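Plastic tablecloth

A plastic tablecloth is a waterproof table covering used mainly in kitchens and dining areas. Most are sold by the meter from a roll or cut to standard sizes, and the common household width is 131 cm. Printed designs include checks, flowers, fruit and tableware.

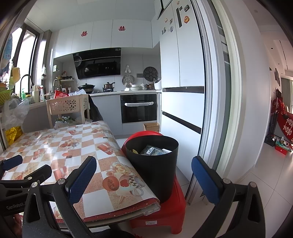

Rolled tablecloth with a checkerboard, fruit and rose print in a home kitchen

Storage and use

Tablecloths are usually rolled for storage -- folding leaves creases that can take days to drop out. A new cloth is laid print side up and smoothed from the center. Thicker grades, such as the Rosex line sold by Le Goff, lie flat within 30 minutes at room temperature.

Cleaning

Bottles, bags and food wrappings are cleared off first. Crumbs are picked up with a paper towel, and the surface is then wiped with a sponge and mild dish soap.

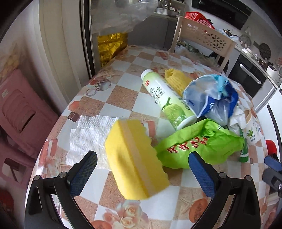
Rough scouring pads dull the print and are best avoided. In a household guide published in April, Tineke De Bruijn advises against water hotter than lukewarm -- heat softens the plastic and can lift the ink along the edges.

See also: Oilcloth, Placemat, Table runner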